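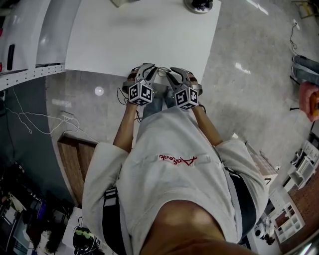

Handheld pair with marker cubes, head camera view, table surface bare.

Gripper Comparison Group -- minutes, Apr 9, 2023

Present: Birdie Esposito (chair), Remo Reisinger, Esperanza Pruitt, Attila Farkas (minutes)
Apologies: Aigars Toom, at the dentist for the second meeting running

1. Minutes of the last meeting
Accepted, after Remo asked that "sulked" be changed to "disagreed." Changed.

2. Handheld trials
Esperanza has logged 110 runs with the curved fingers and 70 with the straight ones. The curved fingers do better on cups and worse on anything flat, as Remo predicted in December and has mentioned since. Birdie wants equal numbers before anyone draws a chart. Esperanza to make up the difference.

3. Head camera
The wide lens takes in both marker cubes, the whole work area and a good deal of the operator's head. Tracking drops out when the wrists turn inward. Attila suggested tilting the camera forward. Remo suggested better wrists. Tilt to be tried first.

4. Cables
The left cable still tugs at the forearm on long reaches. Clips agreed. The floor cables were raised again and will be moved against the wall by whoever trips next, or by Attila, whichever is sooner.

5. Controllers
Skandia unit works but the manual does not. Run 697 in the shared log has no controller listed and two people's initials -- neither remembers it. To be struck out.

6. Any other business
Remo asked whether the Witidside demo is still on. It is. He asked whether he has to speak. He does.

Actions: Esperanza, straight-finger runs. Attila, clips and camera tilt. Remo, slides.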